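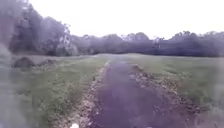

The path between the two fields, with trees at the far end.

Grounds team meeting, 2 Oct 2024, break room

In the room: Nandi Nkosi (chair), Lindiwe Adams, Dumisani Joubert, Todor Vidmar, and me, Siyabonga Sithole, taking notes again. You all know how I write these, so no complaints please!

1. Last minutes
Fine, apart from Todor's name being spelled wrong twice. Sorry, Todor. Fixed.

2. The Niro on the path round
Most of the hour went on this one. The Niro has been doing the path inspection at the Sayce site for 4 weeks now, and Nandi wanted to hear from the people who used to walk it. Dumisani went first. He said he doesn't miss doing it in the rain, but he does miss getting out of the yard before the phones start (I feel the same, for the record). His mornings are now mostly reading the Niro's reports, and he'd like some of that time outside again. Nandi agreed he can have two mornings a week on the hedges and beds, starting Monday.

Lindiwe brought up the edges. There's loose gravel and soil along both sides of the path, and the right-hand side is the messier of the two, with bits getting into the grass. The Niro logs it every single run as a new item, so she gets the same line in her inbox over and over. Todor says Levix can set it to mark a thing as known once one of us has signed it off. He'll ring them. Until then Lindiwe will just close the repeats in one go on Friday and not answer them one by one.

Same goes for the two heaps of dirt on the left-hand field. They're on the list, we know they're there, Dumisani still wants them for leveling that rough grass. Please don't have them hauled off!

I asked who is on the hook if the Niro misses something and a visitor trips. Long chat. Nandi's answer is that the sign-off stays with a person, by name, every day, and she'll put that in writing. Todor wanted it noted that he's happy to sign but only if he gets time to read the report first and go look when he isn't sure. Noted, Todor, and I think you're right.

3. Hours and pay
Nandi repeated that no hours are being cut because of the Niro. Lindiwe asked whether that holds past January, when the Levix contract is up for renewal. Nandi doesn't know yet and said so. She'll ask upstairs and come back to us. We also want the training day counted as paid time for everybody, including the two people on weekends.

4. Mowing quote
Tirnier have quoted 3000 for a trial of their self-driving mower on the right-hand field. Dumisani is against it until the path business has settled down. Todor would love a go. Put off to next time.

5. Any other business
The kettle. Lindiwe is buying one and bringing the receipt.

To do
Todor: ring Levix about the repeat items
Nandi: sign-off rule in writing, question about January, paid training day
Lindiwe: close repeats Friday, kettle
Dumisani: send Nandi his list for the beds
Me: type this up (done!)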